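Section 4: Setting up a mentoring group in Selemeo

Before you start

You need a Coordinator account and the list of people joining your programme. Mentors are usually engineers, scientists or developers with a few years of work behind them. Mentees may be students, apprentices or people returning after a career break.

4.1 Create the group

1. Sign in and open Groups from the left-hand menu.
2. Select New group and type a name. Names can't be changed once the first invitation has gone out.
3. Choose a subject area. If your members work across several, choose Mixed STEM.
4. Set the group size. The upper limit is 132 members, mentors included.
5. Select Save draft. 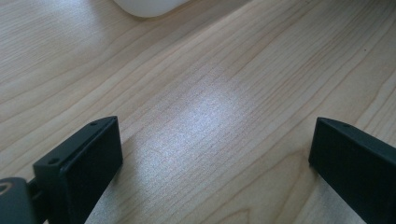 Figure 4.1 Tabletop with a light wood grain

Note: A draft is visible to coordinators only. Members see nothing until you publish.

4.2 Add mentors and mentees

1. Open your draft and select People.
2. Enter each email address on its own line, or upload a CSV file.
3. Give every person a role. Someone can be a mentor in one group and a mentee in another – the two records are kept apart.
4. Select Check list. Addresses with errors are shown in red.
5. Correct these and select Send invitations.

Caution: Do not put dates of birth or school names in the Notes column. Notes are included in the export and can be read by every coordinator in your organisation.

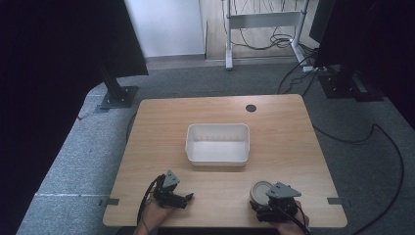

Invitations stay open until the end of the month after they are sent, so one sent in January can still be accepted in February. You can resend an invitation from the People tab, but the earlier link will then stop working.

4.3 Match pairs

1. Select Matching, then Suggest pairs.
2. Read through the suggestions. They are based on subject, time available and preferred language.
3. To change a pair, drag the mentee's name to another mentor.
4. Select Confirm. Both people get an email with a link to book their first call.

Note: A mentor can have up to three mentees. To raise this limit, write to Nouhaila Tahiri on the support desk and quote form 509.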